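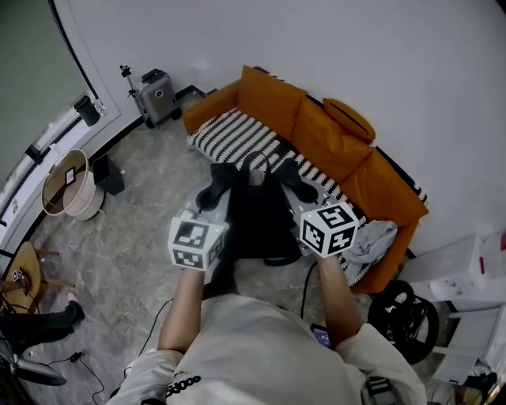 Dark garment and gray cloth on a marble-patterned floor.

Garment Care Notes: Why Dark Clothes Go Gray, and What the Wash Has to Do With It

Most complaints about black clothing that reach the Mendard textile desk use the word "faded." In a good share of those cases the dye is still in the fiber. What has changed is the surface. Broken fiber ends stand up from the yarn and scatter light, and the cloth reads as gray even though a cut thread looks black all the way through. The distinction matters, as lost dye can only be put back by dyeing, while a raised surface can be slowed down and sometimes partly reversed.

A quick check separates the two. Turn the garment inside out and look at a seam allowance, then compare it with the outer face at the seat, the elbow or the inside of the knee. If the seam allowance is dark and the face is pale, wet a small patch of the face with clean water. Water fills the gaps between the raised fibers and cuts the scatter. A patch that turns properly black when wet has mostly surface wear. A patch that stays brownish or bluish has lost dye. Chlorine damage tends toward a rusty brown and will usually show on the seam allowance as well.

Surface wear comes from rubbing, and a half-full drum with a long cycle produces more of it than daily use does. The effect is worse when heavy items share the load with light ones. A zipper left open acts like a file on anything next to it. Close zippers, fasten hooks, and turn dark trousers and coats inside out before they go in. This doesn't reduce the total amount of rubbing. It moves it to the side that isn't seen.

Temperature comes second. For cotton dyed with reactive dyes, 85 degrees F is enough for ordinary soil, and anything above 105 should be kept for items that need it. Wool and wool blends should follow the care label, and if the label is gone they should be treated as hand wash. Polyester holds its dye well at household temperatures but takes a crease badly if it is spun hot, and creases in a dark polyester become shiny lines once they are pressed.

Detergent is where many people overcorrect. Products sold for dark clothes generally leave out optical brighteners, and that is a real benefit. Brighteners settle on the fiber and send back bluish light, which on black cloth looks like a thin haze. Using more of the product doesn't help. Residue from an overdose dries in the weave as pale streaks, most often along folds, and is often mistaken for dye loss. An extra cold rinse removes it. Powder that has not dissolved leaves shorter, harder marks and can be brushed off once dry.

Nuala Phelan ran the wear trial for the Urnell laundry group this winter using a single lot of black cotton twill, lot 2673. Samples were washed in four conditions: right side out and inside out, each in a full drum and in a half-full one. All were line dried in shade. The right-side-out samples in the half-full drum were the palest of the set by a clear margin, and the inside-out samples in the full drum were the closest to the unwashed control. Drum loading made more difference than she had expected going in. The trial did not cover tumble drying, and the results should not be stretched to knits, where pilling complicates the reading.

A separate bench test put the same twill through 600 rub strokes, dry and then damp. The damp samples transferred more color to the white test cloth and also fuzzed more. The practical reading is that wet black cotton should not be scrubbed. Blot a stain, let the detergent sit on it for ten minutes, and wash the whole piece.

Drying has fewer variables. Direct sun attacks most black dyes, and it does so unevenly, so a coat dried over a rail ends up with a pale band across the shoulders. Dry in shade or indoors with moving air. Hang trousers from the hem with the waistband down; the weight pulls the legs straight and less pressing is needed afterward. Press from the reverse side, or through a cloth. The shine that appears on seams is flattened fiber, and steam with a soft brush will lift some of it if the fiber hasn't melted.

Folding deserves a short note. Dust settles on the top surface of anything stored on an open shelf, and it marks dark cloth along the fold first. Fold with the lining or reverse side outward, or store the stack under a spare piece of cloth. Refold along a different line when the season changes. Akihiko Maruyama at the Bassey repair room reports that fold-line wear accounts for many of the coats he is asked to re-dye, and that re-dyeing rarely hides it, as the broken fibers take up color differently from the rest.

On re-dyeing in general: cotton and linen accept household dye, and polyester does not without a disperse dye and sustained heat. The stitching on most ready-made clothes is polyester and will stay its original shade. On a black garment this is seldom a problem. Check the lining and any interfacing before starting, as some fusible types let go in hot water.

Readers who asked for the full wash table can request sheet 2931 from the Mendard desk. The December issue will cover wool coats, including brushing, moth checks and the Drarico cedar liners. Questions for that issue should come in by noon on Monday.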